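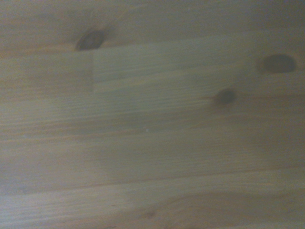
I have been making sourdough for 4 months now and I think I finally get why people won't shut up about it. I started in October with a jar of starter from my neighbor Wumpini Nyarko, who handed it over the fence with a spoon still stuck in it and said "feed it when you feed yourself," and that was the whole lesson! My kitchen at 6 in the morning is a dim place, all pale pine boards and knots and not much light, and I've gotten weirdly fond of standing there in my socks waiting for the oven.

My first loaf was a brick. The second one was a brick with a hole in it. By the third I'd figured out that I was rushing the first rise (I'm an impatient person, ask anyone), so I started leaving the dough for 7 hours while I slept, and wow, what a difference. It puffed up over the top of the bowl and stuck to the dish towel, and I had to throw the towel away, but the bread was so good that we ate most of it standing up with salted butter.

These days I bake it in my old lidded pot for 45 minutes and take the lid off near the end, when the smell starts reaching the bedroom. I tried adding walnuts and loved it. I tried adding olives and my kids picked them all out and lined them up on the windowsill. Next up is a rye loaf from Lieselotte Oltmanns, my old roommate, who mailed me her grandmother's recipe on the back of an envelope. It calls for caraway and "enough" water, so wish me luck with that one! I'm also going to try it with half the salt first, mostly so I can compare, and I'll post how it goes once I've found my good bread knife again.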